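Unit 4: Collecting Demonstrations
Notes prepared by Muthoni Ondieki

A policy trained by imitation can only copy what its examples contain. For the Jirnis set we record with hand-held grippers, each with a wide-angle camera mounted near the fingers. The target is 3000 demonstrations; 885 are complete. 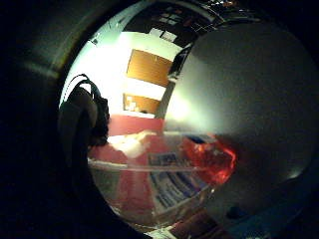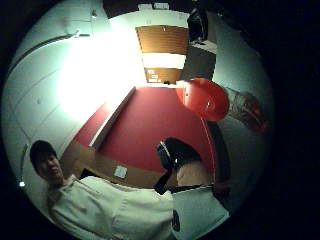 Fig. 4.1. Two wrist-camera views from one collection site. Red surfaces are present in both; a person is in view in the second only.

Terms
Demonstration: one attempt at one task, from start signal to stop signal.
Session: all demonstrations by one operator at one site.

Procedure
1. Check the clock offset between gripper and recorder.
2. Hold still for 2 seconds before the first motion.
3. Perform the task at normal speed. Do not pause to correct the grip.
4. Mark failures in the log — do not delete them.

Strong lens curvature is left in the stored files. Correction, if used, is applied at training time.

Hold out whole sites for testing. Splitting by demonstration puts the same room on both sides and inflates the score. The current test split has 295 demonstrations.

Reading for Thursday: Bech, section 2.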